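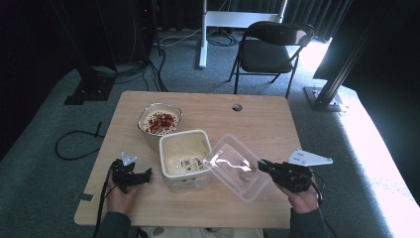 Bowl with its topping on, a white tub and a clear lid. Breakfast table, July.

Pranthorpe Breakfast Table
Progress report to Coseo, second period

1. What the grant is for

Coseo funds a morning table at two sites, the Pranthorpe hall and the smaller room at Pekine. People come in from half past seven, make up a bowl at the table and either eat it there or take it away in a tub. The grant pays for food, room hire, bowls and tubs, and for washing up. It doesn't cover the hot drinks, which come out of the hall's own budget and are left out of the figures below.

This report covers the period up to the end of July. The first report dealt mostly with setting up the Pranthorpe hall, so there is more here about Pekine and about the containers, which have taken up more of our time than expected.

2. Numbers for the period

Bowls made up, both sites: 1557
Of these, taken away in a tub: 281
Most bowls in one morning: 60
Mornings cancelled: 9

All nine cancelled mornings were at Pekine. The room had no running water while the pipework was being replaced, and we can't put food out without somewhere to wash hands and bowls. We moved what we could to Pranthorpe, but the bus doesn't get in until after eight and few people made the trip. The water is back on and the room has been open as normal since.

The busiest morning was the last one of the school term at Pranthorpe. We ran out of topping before nine and finished with sliced banana from the fridge. No one went without.

3. Food

The bowls are kept simple. There is a plain creamy base, and a dry topping is added on top when the person wants it. In the first period we mixed the topping in beforehand. It saved time at the table but it went soft by the end of the morning and a fair amount was scraped into the bin. Adding it at the last minute has cut that down a good deal. It has also made it easier for people who can't eat one of the toppings, as they can have the base by itself.

The toppings are bought in bulk from Jia, along with the oats. Prices went up once during the period. We have kept within the food line by dropping the second choice of seed mix, which was the slowest to go. Deliveries have been on time apart from one, when half the order came with the following week's.

Base is ordered in large tubs and decanted. Any that has been out on the table at closing time is thrown away, and the unopened tubs go back in the fridge with the date facing out. At Pekine the fridge is a small one under the counter, so the order there is now split in two. This costs slightly more in delivery and is included in the food line.

4. Bowls, tubs and lids

We started the period with plenty of tubs and nowhere near enough lids. The tubs come back. The lids get lost, split at the corner, or come back belonging to something else. Some people bring in their own containers from home, washed or unwashed, and ask us to fill them, so there are now several shapes and sizes in the cupboard and few of them match.

What we have changed:

Lids are stored by shape in two trays. They used to be stacked inside the tubs.
Any lid with a split goes in the recycling the same morning.
Tubs that come back with food still on the inside are soaked first and washed in a second load.
Old labels are peeled off where they will come off. Where they won't, we write the new contents and date on a strip of tape across the lid.

The last point matters for allergies. A tub which once held something bought in a shop may still carry that product's label, and someone opening it later in the day could take it to be the contents. We have told everyone on the rota that a tub without tape does not leave the table.

We looked at buying a full matching set for both sites. The quote was more than the whole containers line and we have not gone ahead. A smaller order for lids only is the better use of the money and is in the request at the end of this report.

5. The tables

The tables were the largest single purchase in the first period. They have pale wood tops and are wiped down before opening, once in the middle of the morning and again at closing. We use a mild soap and a cloth wrung out well. At Pranthorpe we had been using paper covers, and we stopped in May. They tore, they stuck to the bowls, and they filled the bins. Working on the bare top is quicker to clean and we have had no complaints about it. Small bits of topping do tend to collect along the grain and need a second wipe.
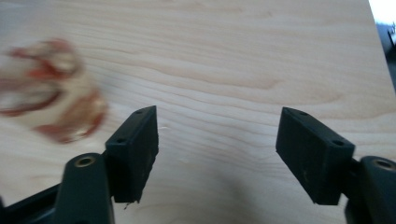
The wood was an improvement on the paper, one person at Pekine told us, but the tables there were too close to the door and it was hard to get a pushchair past in the mornings. They would also like somewhere to put a bag down while filling a bowl, and asked whether the tubs could be kept at the front where people can reach them without asking.

We have moved the Pekine tables back towards the far wall. The gap by the door is now wide enough for a double pushchair. Tubs and lids are at the front on the left-hand side. We haven't solved the question of bags. Hooks would need the landlord's permission and we have written to ask.

6. Spending

Food is on budget. Room hire is under, as we weren't charged for the mornings when the water was off. Containers are over, mostly lids. Washing up is on budget, though the dishwasher at Pranthorpe is slow to drain and may need a call-out in the autumn.

We would like to move the room hire underspend to containers. A revised sheet is attached with the change marked.

7. Next period

Pekine to run the same mornings as Pranthorpe from September.
Order of lids to be placed once the transfer is agreed.
A second tray for lids at Pekine – there is only room for one at present, so the shelf above the sink will have to be cleared.
Topping order to go up for the last week of each term.
Bag hooks, if the landlord agrees.

Requests to Coseo

Agreement to the transfer described in section 6.
Confirmation that tubs brought in by households can be counted in the take-away figure. We have counted them this time. If they should be left out we can send a corrected number.

Attached: revised budget sheet, Jia invoices, Pekine room hire statement.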